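Can a machine set your table yet? I asked someone who tries every day
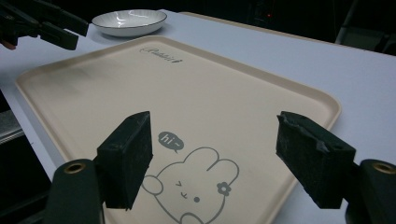

Trays are the hard part

I went to Vullitville in March with one question, and it was a selfish one. I have two kids and a sink that's always full, and I wanted to know when a robot is going to deal with it.

Banafsheh Soltani laughed at me (kindly!). She runs the household bench at Vondent, where people spend their days teaching grippers to move dishes, fold towels and open drawers. She'd been there since before eight that morning and was on what she said was her third tea.

"Everyone asks about the sink," she told me. "Ask me about trays first."

So I did. I figured a tray would be easy, being big and flat and not likely to roll off anywhere. I was wrong, and she had clearly been waiting for someone to say it. "It's lying flat on a table. Where do you grab it? You and I slide a fingernail under the rim without thinking. A gripper has two fat fingers and no fingernails. It has to find that rim, get hold of it and then lift something wide from one side, and the whole thing wants to tip."

They use ordinary stuff for this, the kind you'd have at home. There was a cream tray with a winking cartoon rabbit on it saying "hi~", and a shallow white bowl with a dark rim, and I'd happily have taken both of them back with me. Soltani picks most of it out herself. She says plain gray test blocks teach you about plain gray test blocks.

How many tries does it take? "For the last task we collected 2,000," she said. "That was for one thing, moving a bowl onto a tray. At the end of it the robot got it right 28 times out of 60 on dishes it had never met." She didn't seem bothered by that at all. A year earlier, she said, they'd have been glad to get one.

I also talked to Radomír Ďurica, who looks after the hardware and has strong feelings about foam. The pads on the gripper fingers are what touch the dishes, and they take a beating. "They get dusty, they tear, the edge frays," he said. "Then your grip is different from last week's grip and you're sitting there wondering what changed." He used to swap them at the first rip. Now he leaves them on a good while longer, mostly to see whether the software can cope. He and Soltani do not agree about this, and I got to hear quite a lot of it over lunch.

What about shops and cafés? Ďurica thinks those come before kitchens. He spent a few years at Drekik, on a line that packed the same cup into the same box all day long, and that job went to a machine ages ago. "A café has maybe one kind of tray and one kind of cup," he said. "Your house has whatever your aunt gave you."

(He's right, I counted nothing but I do own a lot of aunt dishes.)

I tried one more time on the sink. Soltani put her tea down and thought about it properly. "Carrying a bowl across a clear table, slowly, with me watching? Yes, now. A full sink with forks at the bottom and water you can't see through? I wouldn't buy anything that promised you that."

I did the dishes when I got home.

We use cookies to remember your preferences and see which stories get read. By continuing to browse you accept our cookie policy. Accept | Manage settings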